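Dorwood Releases Fokmont 2 Scene Tooling for Indoor Robot Planning

New version adds thin-structure collision checks and glass-aware depth simulation
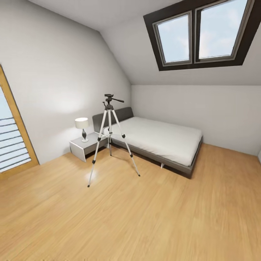
BAKECK, May – Dorwood today released Fokmont 2, a software package for building simulated rooms and testing robot perception and motion planning code against them. The release ships with 27 base rooms and a generator that varies furniture placement, lighting and surface materials within limits set by the user. Base rooms include sloped ceilings, skylights, raised bed frames and free-standing objects with narrow legs, such as a camera tripod set up close to a bed. Geometry of this type is often lost when a depth map is reduced to a coarse occupancy grid.

Fokmont 2 keeps a separate collision layer for parts thinner than the grid cell size. The planner queries both layers and reports which one rejected a path. In earlier versions a tripod leg could be merged into the floor or dropped, depending on grid alignment.

The depth sensor model has been rewritten. Glass panes now return missing or false readings according to viewing angle, and users can set the dropout rate per material. Light sources, including lamps and daylight through windows, are exposed as parameters in the scene file.

"Most of our bug reports came from thin legs and from the gap under the bed," said Zyanya Xolalpa, lead engineer for planning tools at Dorwood. "We changed the collision layer first and left the renderer until the tests were stable."

The regression suite contains nearly 700 planning queries and runs without a display. Results are written as plain text logs with the random seed, planner settings and scene version. Existing Fokmont 1 scene files can be converted with a command-line tool; custom materials must be reassigned by hand.

Integration with the Villaseñor motion library is included. Support for moving obstacles is not part of this release.

Fokmont 2 is available now to current license holders through the Dorwood customer portal. Evaluation licenses can be requested from the Bakeck office.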